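3.2 料箱内壁与底面的磨损

在小件物品的拣选作业中，料箱一般被看作只有容积的容器，它的表面状态很少进入讨论。我们在前期整理记录的时候发现，同一型号的箱子使用一段时间以后，底面的颜色和光泽有比较大的差别，而这种差别会影响操作人员判断箱内是否还留有薄的、浅色的物品，例如透明包装袋或者标签纸。因此本节把料箱本身作为观察的对象，讨论它的壁面形状、底面磨痕和反光三个方面。

观察的料箱为灰色、矩形、上方开口，由Altotura仓库提供，编入本研究之前已经在日常作业中使用了24个月。箱子的分类方法沿用Widmer与Camenzind的内部报告，即按照底面状态分为2级：磨痕只集中在局部的为甲级，磨痕分散在底面各处的为乙级。

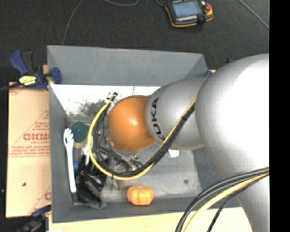

温特图尔，八月

图7　灰色料箱的内部。箱底可见颜色较浅的擦痕，靠近上侧箱壁处有一条明亮的反光带。

从图7可以看到，箱壁光滑并且带有斜度。带斜度的壁面方便空箱互相套叠，但是也使靠近壁脚的小件容易向中间滑动，所以我们推测底面中部受到的摩擦比四边更多。图中底面的浅色擦痕与一个深色的小圆点属于两种不同的痕迹。前者我们归为磨损，后者的来源不能从图像确定，在统计时单独记录，不计入磨损面积。

反光带的问题比较复杂。它的亮度明显高于箱底，其上还有一块斑驳的深灰色区域。如果只按照灰度来划分，这一块区域容易被误认为是残留的物品。在标注的过程中，Kilian Widmer建议先把反光带整体划出，然后再处理底面，我们采用了这个顺序。Vinzenz Camenzind对其中一部分料箱进行了独立的复核，两人意见不一致的地方主要也在反光带的边缘，在底面中部则比较少。

需要说明的是，本节的分级只依据外观，没有测量表面粗糙度。料箱的累计周转次数由仓库的登记表得到，达到2,000次以上的箱子在本样本中多数属于乙级，但是登记表没有记录每次装载的物品种类，所以不能把磨痕的程度直接归因于周转次数。清洗方式也可能有影响。Jista清洗线与人工擦拭所处理的箱子在登记表中没有分开，这一点将在3.4节继续讨论。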